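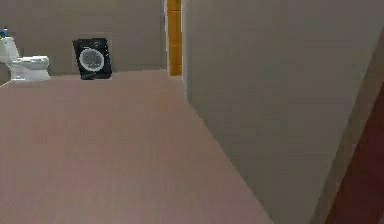

Handout 3: Clean and Unclean in Leviticus

The purity laws of Leviticus 11-15 sort the conditions of daily life by their fitness for the sanctuary. Washing appears throughout chapter 15, where both body and clothing must be cleansed with water. A modern reader may picture a toilet and a black washing machine along one wall and think of hygiene, but the text speaks of access to holy things. Uncleanness was often no sin - childbirth brought it too.

Reading for January: Leviticus 12 and 15.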